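About Grangate

Grangate supplies cups and other plastic tableware to schools and cafeterias in the Zarkville area. The company opened in 2000 — first as a counter sale, later as a full supplier. 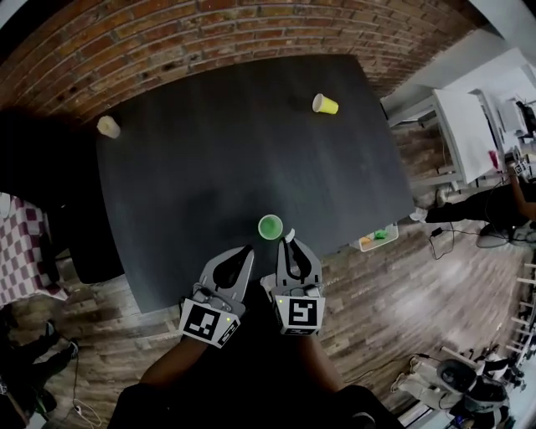
Our Range

Cups are offered in yellow, cream, green and eight further colors, 11 in all. Customers may order by the piece or by the case. The Susturora line is intended for younger children.

Our Premises

The showroom and stockroom occupy 2965 square feet on Ekpo Street. Visitors are received by appointment, and the showroom closes for inventory each July.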